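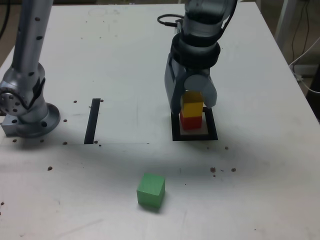
Figure 3. Gripper at the yellow cube, stacked on red inside the taped square.

3.2 Keeping the cell honest

I'll admit our upkeep routine at Trikville grew out of grumbling. Yvonne Lockwood and I re-zero the gripper every 500 cycles, then run a two-block stack as our check – cheap, quick and easy to judge by eye.
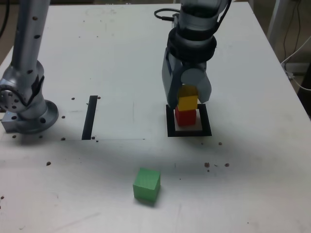
Figure 4. Another view of the check, green cube out front.

We also snug up the base flange bolts before each long run, and Tuva logs any drift in colour thresholds.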